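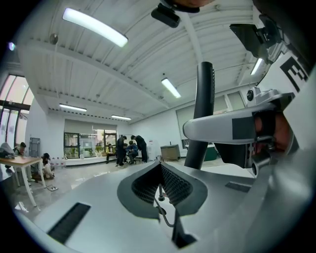 Get Involved > Open Calls

Sorters and Packers Needed for the Bemeden Household Exchange

March

Print this page | E-mail this page

The Bemeden Household Exchange is looking for people to help sort, check and pack donated household goods in the hall on the Aebischer site. The work runs for four weeks. You can sign up for the whole period or for single weeks, and no experience is needed.

We have 900 lots to get through before the hall goes back to its regular users. A lot can be one lamp or a full set of dishes. Each has to be opened, looked over, given a condition grade, wrapped and boxed for the family it is going to.

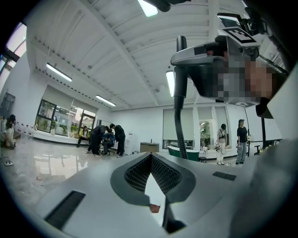

Rahel Hofstetter
Coordinator, Bemeden Household Exchange

What the work is

There are three jobs, and you will be given one at the start of each shift.

Sorting. You go through incoming lots and put like with like: kitchen, bedding, clothing and shoes, children's things, small furniture. Shoes and slippers must be paired before they leave sorting. Singles go in the box marked "one only" and stay there until the last week, when we go through it one more time.

Checking. You look for chips, cracks, missing lids, bad zippers and worn cords. Anything with a plug is set aside for Moataz Alaoui, who tests all electrical items himself. Please don't plug anything in to see if it works.

Packing. You wrap, box and label to a written list. The label goes on the short side of the box with the family number facing out. Boxes are closed only after a second person has read the list against the contents.

The hall

It is one open room with a white ceiling, exposed beams and fluorescent lights overhead. There are windows and glass doors along one side, with green plants on the other side of the glass. Some areas may be closed off with red-and-white tape. Please don't step over it, even to save a walk.

Much of the sorting is done at floor level. If you like to sit on the floor to work, bring a cushion. If you can't sit or kneel comfortably, say so on the form and we will put you at a packing table. Wear soft indoor shoes or slippers and leave your outdoor shoes at the entrance.

Shifts and pay

Morning shifts run from 8:30 to 12:00 and afternoon shifts from 1:00 to 4:30. There is a 15-minute break in each. You may work both on the same day if you take the full lunch hour.

Participants receive a flat payment of 320 francs for each full week of morning or afternoon shifts. If you work both, you are paid for both. Partial weeks are paid by the shift. Payment is made at the end of the month, so have your bank details ready when you register. We do not pay travel costs, but the Omport bus stops at the gate and there is a covered bicycle rack behind the building.

Who can take part

You must be 18 or older. You should be able to lift a medium box from the floor to a table -- heavy furniture is handled by a separate crew. Shift leaders give instructions in German and English, and Intan Lumenta can also help in Indonesian on mornings.

Couples, neighbors and groups of friends are welcome to apply together. We try to keep people on the same shift when they ask for it, though we can't promise the same job.

We have 86 places. Last year more than 300 people asked to join, and places were filled in the order the forms came in. We will do the same this time. If you are not placed, you will stay on the waiting list until the final week unless you tell us otherwise.

How to apply

Pick up a form at the Jistia office or ask for one by e-mail. Tell us which weeks you want, mornings or afternoons, and any limits on standing or lifting. New participants come to a one-hour introduction in the hall before their first shift. It is paid.

Questions about shifts go to Marlies Danzer. Questions about payment go to Beat Lehner, at the Jistia office on mornings only. If you want to give household goods, please use the separate donation form. We can't accept items brought to the hall during a shift.

Filed under: Open Calls, Paid, Short Term

Print this page | E-mail this page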